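3.2 材料与施测程序

颜色命名研究长期依赖标准色卡。色卡便于控制，但被试面对的是孤立的色块，边界清楚，背景中性，与日常看屏幕时的情形相差较大。Koutsoukos 在讨论网络施测的颜色命名任务时提出，棕色、米色、灰白一类词语的使用对周围颜色十分敏感，单用色块得到的命名边界往往偏窄。本研究因此同时使用色块和渲染图像两类材料，并在分析中分别处理。
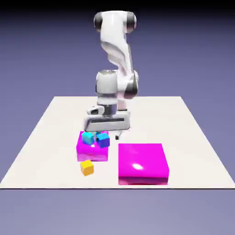
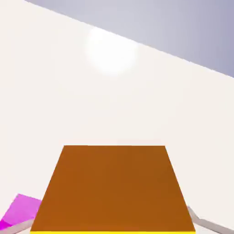

图2 计算机渲染图像两例。前一幅中有白色、深灰和银灰色的部件，后一幅中有大面积的棕橙色哑光表面。

色块材料沿用预研究的设置，呈现在中性灰背景上，每次一块，位置固定于屏幕中央。色块的选取以汉语基本颜色词的边界区域为主，典型的红、黄、蓝只保留少量，用作检验被试是否认真作答的参照项。边界区域集中在三处：橙与棕之间，白与浅灰、米色之间，蓝与绿之间。蓝绿边界在以往文献中讨论最多，本文列入它主要是为了与既有结果对照，不作为重点。

渲染图像材料要求被试对指定区域命名。指定区域由一个细线圆圈标出，圆圈先闪现后消失，作答时屏幕上不保留任何标记。预研究中曾让圆圈一直留在屏幕上，结果有被试把圆圈本身的颜色也考虑了进去，在“白”与“灰白”的选择上出现了成片的偏移，正式施测时遂改为现在的做法。

词表共38个颜色词，包括单音节词（如红、黄、灰）、带修饰成分的双音节词（如深灰、浅黄）以及以实物为来源的词（如米色、咖啡色、砖红、铁锈色）。词表由两轮自由命名的结果合并而成，仅有一人使用过的词不收。“棕”与“褐”分列为两项。部分汉语词典以“褐”释“棕”，日常使用中两者也常互换，但自由命名阶段的南方被试明显偏好“咖啡色”，对“褐”的使用很少，合并后会掩盖这一差别。“橘色”和“橙色”同样分列，统计时另设合并指标。

被试共169人，均以汉语普通话为日常使用语言，色觉筛查正常。招募时未对方言背景设限，但要求填写成长地、家中使用的语言或方言以及学习外语的情况。从事印刷、染整、美术教育等与颜色直接相关工作的人员没有被排除，在模型中以职业变量标记。Sezer 对土耳其语使用者的研究把这类人员全部剔除，理由是他们的颜色词汇量偏大；我们认为，词表既已限定，剔除的必要性不大，保留他们还可以考察专业经验是否使命名边界更为稳定。

显示设备有4种，两种为台式显示器（Hesimix 与 Pappas 各一款），另外两种为笔记本电脑内置屏幕。每台设备在施测前以同一程序校准白点和亮度，校准记录随数据一并保存。房间遮光，只保留头顶的漫射光源，被试进入后先休息适应，再开始练习项。练习项不计入分析，练习中可以提问，正式部分开始后主试不再说明词义。若被试询问某词是什么意思，主试统一回答“按您平时的用法选”。

每名被试参加2次施测，间隔不少于一周，两次使用同一设备，材料顺序重新随机。重复施测的目的是估计个体内部的一致性。以往研究多把命名差异归于群体，如地域、年龄或性别，很少报告同一个人隔一段时间后是否仍会给出同样的词。预研究的数据显示，在橙棕边界上，个体内部的变动并不小，若只测一次，这部分变动会被误算为个体之间的差异。

作答界面由 Zakel 编写，词语按随机位置排成网格，被试点击选择，不设时间上限，但记录反应时。网格位置在同一被试的两次施测之间不同，以避免凭位置记忆作答。被试也可以选择“词表中没有合适的词”，随后输入自己的说法。此类作答单独编码，由两名编码者独立归类，意见不一致时讨论决定。编码时保留原始写法，例如“土黄偏红”“旧砖头那种颜色”均照录，不改写为词表中的词。背景问卷通过 Sinavbridge 平台填写，与命名数据以编号关联，不收集姓名。

数据收集于11月开始，先完成台式显示器部分，再进行笔记本部分。两部分的主试相同，指导语逐字一致。期间有一台笔记本电脑系统更新后自动开启了夜间色温调节，受影响的数据已全部删除，相应被试重新安排了时间。此后每次施测前均由主试核对系统显示设置并签字确认。

3.3 分析方法

命名一致性以每项材料上最常用词的选择比例衡量，同时报告选择分布的熵。只用前者时，“两个词平分”与“一个词占半数而其余分散”的情形无法区分，而这两种情形在边界区域都很常见。个体内部一致性以两次施测选择同一词的比例表示，并以合并“橙色”“橘色”后的比例作为补充。

主要模型为多项逻辑混合模型，因变量为颜色词的类别，固定效应包括材料类型、设备、年龄组和方言区，被试与材料项目作为随机效应。方言区的划分采用较粗的分类，过细的划分会使若干组人数过少。反应时取对数后另行建模，过短的反应（点击早于材料完全呈现）予以剔除，过长的反应不剔除，只在稳健性检验中截尾后重新估计。

需要说明的是，色块与渲染图像在亮度分布上并不完全匹配。渲染图像中的同一表面带有明暗变化，指定区域的颜色只能以区域均值表示，而被试命名时依据的未必是均值。为此，我们对每个指定区域另外计算了亮度的离散程度，作为协变量加入模型，并报告加入前后的系数变化。若材料类型的效应在加入该变量后明显缩小，则不能把色块与图像之间的命名差异简单归因于周围颜色的影响。类似的问题在实物照片材料中同样存在，已有研究大多未作处理，本文在第5节讨论与这些研究的可比性。

方言背景的自我报告也有局限。部分被试在两个以上地区生活过，问卷只取其入小学前居住时间最长的一地。我们以“家中目前使用的语言或方言”重新分组后再次估计了主要模型，结果列于附录。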